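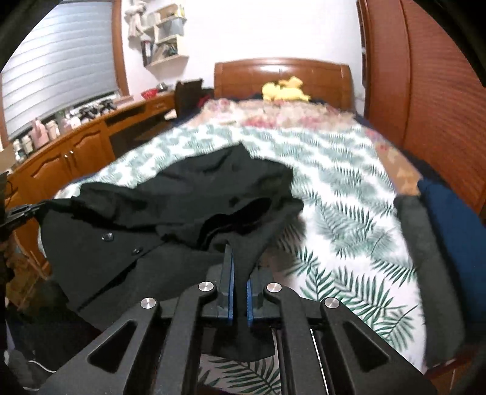 The Rikport Palm bed linen range is supplied by Vilonus to residences, serviced apartments and staff accommodation that require a patterned sheet suited to daily use. The range comprises a fitted sheet, a flat sheet and two pillowcases, sold as a set or as separate items. The print consists of green palm and fern leaves on a white ground, and the leaf motifs remain easy to make out beside a large black garment laid on the bed. Purchasers furnishing rooms with reddish-brown wooden headboards have favoured the design over the plain white range, and the two may be combined on the same order.

Fabric and finish
All items in the range are woven from 100 per cent cotton. The fitted sheet is elasticated on all sides. The flat sheet has a plain hem at the foot and a deeper hem at the head. Minor variation in the shade of green may occur between production lots, and purchasers requiring a uniform colour across several rooms are advised to place a single order.

Sizes
Single, king single, double and queen. Cot and king sizes are not produced in this print. Mattress depth should be measured at the centre of the long side, with any protector or underlay in place.

Laundering
Wash before first use. Warm machine wash with like colours; do not bleach. Tumble dry on a low setting or line dry in shade. Dark clothing, in particular new black garments, should not be left on the sheet while damp, as dye may transfer to the white ground. Marks of this kind are not covered under the terms of supply. Iron on the reverse if required.

Ordering
Catalogue number 412 refers to the complete set and number 568 to the pair of pillowcases. Fitted and flat sheets ordered separately are listed under the size required. Orders are dispatched from the Lorndale warehouse, and institutional accounts are administered through the MacPherson Road office. Swatches are available to account holders on written request and need not be returned.

Unopened items may be returned for credit within the period stated on the invoice. Items that have been laundered cannot be accepted unless a manufacturing fault is present.

Prices for this range were last revised on March 24, 2006. Orders received before the end of April will be honoured at the previous rate.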